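论坛 > 机器人软件 > 感知与规划 > 抓取

碗里取物，手指下去以后规划器老报碰撞，大家怎么处理

发表于 2026年6月2日　楼主：灰桌面

任务是桌面操作：从碗里夹起一个圆的东西，移到旁边的小烤箱前面，后面再接开门和放入。开门那段先不谈，卡在第一段。

软件这边：感知用 Vukeo 出点云和实例分割，规划用 Tivelum，底层控制是自己写的阻抗控制，跑在 Frei 的实时中间件上。夹爪是平行两指，指头比较宽。

现象是这样的。下探没问题，轨迹能出来，手指也能进碗。闭合之后要抬起，Tivelum 返回“起始状态处于碰撞中”，直接拒绝规划。把碗从碰撞场景里删掉就能规划，但是抬起的时候偶尔会把碗带歪。

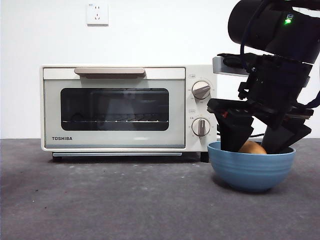

图1　手指已进碗，碗在烤箱右侧，规划器在这个位姿附近报错

碗的碰撞体是分割之后自动拟合的，现在用的是凸包。安全距离设的默认值，没有动过。试过把安全距离调成零，还是报。

想问两件事：一是碗这种凹的东西，碰撞体大家怎么建；二是抬起这一段有没有必要走完整规划。

2楼　half_open

问题就在凸包。凸包会把碗口封上，对规划器来说你的碗是一个实心块，手指进去当然就是碰撞。安全距离调多少都没用。

下探能过，多半是你下探那段关了碗和手指的检查，抬起的时候没关。看一下允许碰撞矩阵是在哪一步恢复的。

3楼　灰桌面（楼主）

查了，确实是。下探前放开了手指和碗，闭合动作结束的回调里又恢复了。这段代码是从抓方块的例程里抄过来的，方块那边闭合以后就把物体附着到夹爪上，所以一直没出过问题。

4楼　夜班标定员

建议做凸分解，碗壁拆成一圈小块，底单独一块。我们的碗拆成 16 块，再多规划时间就上去了，精度看不出差别。

碗外面那一道道棱不用管，外壁取一个稍大的包络就行。内壁要准一些，内壁错了手指会蹭。

5楼　half_open

不太同意4楼。凸分解的前提是有一个好网格，楼主的碗是单个视角的点云拟合出来的，内壁有一大半被前沿挡住，手指进去以后更看不到。拿这种点云去分解，拆得再细也是错的。

碗是固定道具的话，直接建一个参数化模型，碗口半径、底半径、高、壁厚，感知只负责出位姿。

6楼　夜班标定员

我说的就是离线网格，没说用在线点云拆。碗换来换去的话参数化模型也要一个个量，跟扫一遍网格工作量差不多。

7楼　Pendex用户甲

第二个问题我说一下。抬起不用走完整规划。我这边的做法是笛卡尔直线竖直上抬，抬到手指下沿高过碗口，再交给规划器。直线段只查手臂和环境，手指和碗不查，碗由力控兜底。

我们在 Pendex 的仿真里把两种方式都跑了一遍，每种 1,260 次。完整规划的那组有些解会先往侧面偏一点再上去，在仿真里碰撞检查通过，到了真机上标定有误差，碗就被带走了。楼主说的碗歪，可能也是这个原因。

8楼　灰桌面（楼主）

有可能。我回看了轨迹，删掉碗以后，规划器的确不是竖直往上走的，末端先往烤箱那边偏。

不过直线上抬我有一个顾虑，机械臂从右上方下来，烤箱又紧挨着碗，手腕附近的支架离旋钮那一侧不远。直线段如果不检查烤箱，我不放心。

9楼　Pendex用户甲

烤箱当然要查，我说的是只放开手指和碗这一对。支架要单独建碰撞体，很多人的机器人描述文件里只有厂家给的连杆，后装的支架、线缆都没写进去。线缆建一个粗一点的圆柱就可以。

10楼　路过的积分项

插一句，烤箱的门玻璃是深色的，带反光，深度相机在这块经常出空洞，或者冒出一些跑到玻璃后面去的点。如果 Vukeo 出的占据图直接进规划，烤箱前面那一面可能是破的。你后面还要做开门，建议烤箱也别用点云，放一个固定的长方体，门单独做一个带转轴的部件。

旋钮也一样，白底浅灰，分割边界不稳。

11楼　half_open

同意10楼。另外白墙配浅色机身，墙和烤箱的边也容易粘在一起。

12楼　灰桌面（楼主）

烤箱现在就是占据图进去的。我把体素画出来看了，门那一块确实缺一片。先换成长方体，门后面再拆。

13楼　夜班标定员

力控兜底这个说法我保留意见。阻抗调软了，夹着东西往上抬会有滞后，末端位置跟不上，后面交接给规划器的时候起始状态对不上，又要报一次错。调硬了，蹭到碗壁照样带着碗走。

14楼　Pendex用户甲

竖直方向硬，水平两个方向软，分开设。我们竖直 2,000 N/m，水平小很多，具体看你的夹爪多重。交接的时候用实测关节角作起点，不要用指令值。

15楼　夜班标定员

用实测值这一点没意见。水平方向软我还是觉得要看物体，圆的东西夹得偏了，软的那个方向会自己滑过去。

16楼　灰桌面（楼主）

回来更新一下。改了这几处：

碗换成参数化模型，壁单独建，口是开的，感知只给位姿。
手指和碗的允许碰撞延到抬起结束以后再恢复。
夹住的物体在闭合后附着到夹爪上，之前这一步漏了。
抬起改成竖直直线，烤箱和后装支架保留检查。
烤箱换成长方体。

起始碰撞的报错没有再出现。交接的时候又报过 2 次，都是起点用了指令值，按14楼说的改成实测关节角，目前正常。阻抗参数还没动，先用原来那一组。

17楼　路过的积分项

附着物体的碰撞体你用的什么？如果是球，半径取大了，直线上抬的时候会跟碗壁报碰撞。

18楼　灰桌面（楼主）

用的球，半径按分割结果的长轴取的。物体和碗这一对目前也放开了，跟手指一起恢复。

19楼　half_open

那恢复的条件要改一下，不能只看手指下沿，要看球的最低点过了碗口没有。东西大一点，手指出来了它还没出来。

20楼　灰桌面（楼主）

对，这里现在只判断了手指。晚上改，开门那段另开一帖。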